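Rallcombe Regional Cookery Evenings: Frequently Asked Questions

Last updated 19th May

What are the cookery evenings?
A series of practical classes in regional home cooking. Each class covers one main dish, one side and one preserve or pickle from the same area. Recipes are taken from household cooks and tested in our kitchen at Rallcombe before they are taught.

Which regions are covered in the current series?
The spring classes deal with sour soups and dumplings. The series starting in November deals with smoked and dried fish, and includes two classes on barley breads. The full list is sent out with the booking form.

Who teaches the classes?
Siham Azar teaches the soups, breads and pickles. The fish classes are taught by visiting cooks, whose names are given on the booking form.

Do I need any experience?
You should be able to chop an onion, make a plain dough and follow a written recipe. The fermentation class assumes that you have made at least one salted vegetable pickle at home.

How much does a place cost?
A single class costs 2,000 points on the Pyo card, or the cash equivalent shown at the till. The full series of seven classes costs 3,720 points if booked in one go. Part series are charged at the single rate.

What is included?
All ingredients, the use of knives and pans, and a printed recipe sheet. Aprons are not included. Bring a lidded container that holds 2 litres if you want to take soup home.
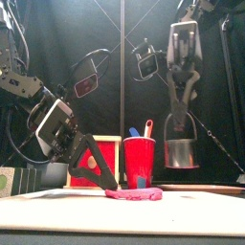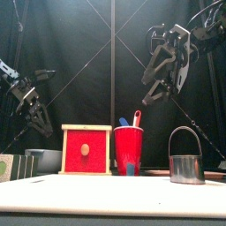
Can the recipes be adapted for allergies?
In most cases, yes. The dumpling dough can be made with buckwheat flour, although it tears more easily and must be rolled thicker. The walnut paste used in the Urkov soup has no good substitute, and that class is not suitable for anyone with a nut allergy. Tell us when you book, not on the evening.

Is there a vegetarian option?
Five of the seven classes can be followed without meat or fish. The stock for the sour soup is made from dried mushrooms as standard.

Why is my soup less sour than the one made in class?
The usual cause is the age of the starter. Rye starter for soup should stand for five days at room temperature in a covered jar and should smell sharp, with no trace of mould. A three-day starter gives a flat, floury taste. Strain it before use and add it off the heat, a ladle at a time, tasting as you go. Boiling hard after this stage may cause the soup to separate. Do not correct a weak starter with vinegar — the flavour is different, and it dulls the marjoram. A spoonful of brine from a sauerkraut jar works better.

Can I freeze the dumplings?
Yes, uncooked. Set them apart on a floured tray, freeze until hard, then bag them. Cook from frozen in salted water at a low boil, allowing three minutes more than for fresh. Potato-filled dumplings do not freeze well and should be eaten the same day.

Where can I buy the dried fish?
The Tornness smokehouse supplies our kitchen and also sells by post. Ask for the unsalted cure. If only the salted type is in stock, soak it overnight and change the water twice.

What happens if I have to cancel?
Places cancelled a week or more before the class are refunded in full. After that, the place can be passed to another person but not refunded. Series bookings can be moved to the next series once.

Can I bring children?
Children of twelve and over may attend with an adult who has also booked. Each needs a separate place, as the work is done at individual stations.

Are the recipe sheets available without attending?
Sheets from past series are sold at the front desk. Sheets from the current series are released after its last class.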